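From: Kastriot Bošković
To: gripper-users list
Subject: Re: Multi-finger hand or parallel jaw for the sink tasks?

Hello Guðlaug, hello all,

Sorry for the slow answer. I wanted to finish the second set of runs before I write something.

Guðlaug Brøndum wrote:
> We are choosing a hand for the kitchen tasks in simulation and I must
> decide before the end of January. Lionel tells me that you have compared
> the multi-finger hand with the parallel jaw on the same arm. Is the
> difference big enough to accept the slower simulation? Our objects are
> mostly small: cutlery, bottles, short cylinders. Also, do you use the
> wrist camera alone or do you add a fixed one? With our jaw we lose the
> object from view in the last moment before release, and the policy
> becomes nervous.
>
> Guðlaug

I answer in the order of your questions, with one addition at the end about the controller.

1. The hand

We made 200 runs with each hand. The arm, the start positions and the controller gains were the same. The task was to take a small object and bring it over the big white container, then let it go so that it lands on the flat floor and does not stay on the sloped walls.

For the cylinders the multi-finger hand is clearly better. The jaw holds a cylinder along two lines only, and if the arm makes a fast turn the object rotates between the pads. With the fingers around it from below and from the side, it keeps its angle. In the jaw runs I had 30 drops before the container was reached. In the runs with the fingers I had 4.

For the fork I would not say the same. A flat fork on a flat stone is difficult for the fingers, they are thick at the tips and they push it away. The jaw is also not good at this, but it is less bad. If most of your objects are cutlery, please think twice before you change.

2. The camera

We use a camera view from above that has both the container and the hand in it. I tried the wrist view alone for one week and I had the same problem as you, even more so with the multi-finger hand, where the links cover a lot. Even from above there is one situation I do not like. Our test cylinder has magenta parts and a black cap, and the floor panel of the container has a dark border. When the cap comes in front of the border, black meets black and the end of the object is hard to find.

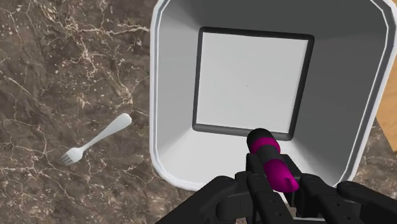 3. The colors

For this reason I changed the cap to yellow for a part of the runs, and the error of the estimated tip position became much smaller. I know this is a little bit cheating. Benoît Poulain told me that in a real kitchen I can not paint everything, and he is right. So the numbers in point 1 are all from the runs with the black cap. I would still recommend to make one short test with a bright cap. If your policy suddenly works, then you know that the problem is in the vision and you do not need to lose time with the grasp.

The marble texture of the counter did not disturb us much. I was afraid of the white veins, because the fork is white too, but the segmentation found the fork in nearly all starts.

4. The speed

Yes, the simulation is slower with the fingers. Most of the time goes into the contacts. What helped us was to use simple capsule shapes for the links in the collision model and to keep the detailed mesh only for the picture. Please check the self-collision after this change. In my first try two neighboring links were always touching and the hand was shaking like it was cold.

5. The controller

This is the addition. We started with the Dosulell controller in position mode and closed the fingers to a fixed angle. It is simple, but the smaller cylinder was squeezed out upward. Now we close until a force limit is reached on each finger separately. Benoît Pruvost wrote this part for the Zosano project and he agreed that I share it. The file is small, 221 lines with the comments. The comments are partly in French, I will translate them if somebody asks.

The release is still not nice. The fingers open at the same time, but one of them often keeps contact a moment longer, and then the object tilts. I tried to open the outer fingers first and the central ones after. It looks better, but I have not enough runs to say a number. If somebody at Litamville or in the Verbruggen group has done this with a proper test, I would be glad to read it.

Guðlaug, can you tell me the diameter of your cylinders and which arm you have? If it is the same arm as ours I can send the configuration directly, with the gains. Otherwise you must tune the wrist again, and this takes an afternoon.

Best regards,
Kastriot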